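Home About Programs News Contact

Pumell Toy Library opens second branch in Otia

June 2024

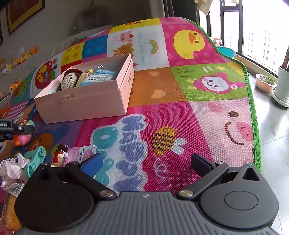
Families in Otia will soon be able to borrow toys, puzzles and games close to home, with Pumell Toy Library opening its second branch in the old Raltov shopfront on the main street. We couldn't be happier!

Pumell began lending toys in Pacheco 10 years ago, and parents from Otia have been making the drive ever since — some with three kids in the back and a boot full of train track. When the lease on the shopfront came up in February, we put our hand up straight away.

The new branch will open two mornings a week during school term. Members can take home six items at a time, for up to two weeks, and can return them to either branch. The collection favours things that cost a lot and get outgrown fast: ride-ons, balance bikes, play kitchens, dress-ups and big floor puzzles. There's a good shelf of board games for older kids too, and a growing range of sensory toys chosen with advice from local early childhood teachers.

Every morning session includes free play on the mats, and you don't have to be a member to join in. Grandparents, foster carers and family day care educators are all very welcome. Come for a cuppa, stay as long as you like.

We're also after donations of clean toys in good working order, especially wooden blocks, construction sets and anything with wheels. Please check that puzzles have all their pieces — our sorting team will thank you! We can't accept soft toys or car seats.

Membership forms are available at the Pacheco branch now, and concession rates apply for health care card holders. Existing members can use their current card in Otia without signing up again.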